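From: Nadhirah Lubis
To: Wurkitz users list
Date: April 25, 2019
Subject: Re: hand-held pair, fingers not closing evenly

Bienvenido Dumlao wrote:
> After 750 open and close cycles the left gripper of our pair
> does not close fully. The right one is fine. I cleaned the
> fingers two times. Should I change the spring, or is it the
> calibration? Firmware is 3389.

Dear Bienvenido, dear all,

We had the same problem in November, and for us it was not the spring. Please look first at the black lining of the fingers. When it moves a little toward the tip, the fingers touch too early and the software thinks they are closed. Push the lining back, let it rest for 8 hours with a clamp, and only then calibrate again.

For the calibration we open both grippers wide and point them away from the body. The square markers must stay clean and flat – a small bubble under the print is enough to disturb the angle. I check that the timer is running before I move to the first handle or knob.

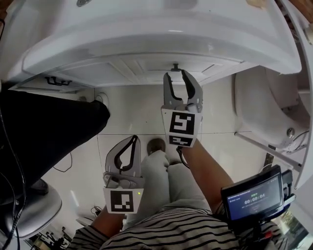 Nadhirah, one question from Woslow: do you calibrate with the lining clamp still on? Our manual from Diltix says yes, but then the zero is wrong for us every time. – Zhong support desk

I answer it in the same message. No, please take the clamp off first. With the clamp on, the zero moves by the thickness of the clamp, and you will see it only when you grip something thin.

Bienvenido, if the lining is good and the gap is still there, send me the log and I will compare it with ours.

Regards,
Nadhirah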